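Home > Forums > Air Guard & Reserve > Aircrew

Tags: flight hours, transfers, records

Hours missing after move to Cletby, who fixes it?
Posted by Rikis, February

I moved from the Gasberg wing to the unit at Cletby as a loadmaster. My flight record came over 18 hours short. Two sorties from my last month are missing completely. Gasberg says the file was closed when I left. Cletby says they can only enter what they were sent. I need 600 total for the instructor course and this puts me just under. Who owns the correction?
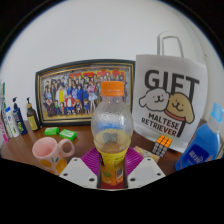
Orange cap, yellow label

Awad
Member

The losing unit owns it. Closed doesn't mean locked. Ask Cletby's records office to send the request in writing, because Gasberg will answer another office faster than they'll answer you. Attach your copies of the flight authorizations and the signed mission forms for both sorties. If you didn't keep copies, the aircraft commander may have them.
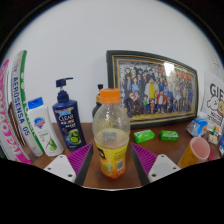

CLETBY, February

Update from Rikis: I found one of the two forms. The other pilot has left the unit but I have an email for him. The records office sent the request this morning.

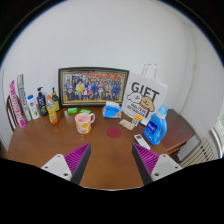

The course application closes before they expect an answer, so I asked if I can apply with the correction pending. Still waiting on that.

gasberg_ret
Guest

Same thing happened to me, I was missing about 100. Took forever. Keep your own log.

Previous thread | Next thread | Back to Aircrew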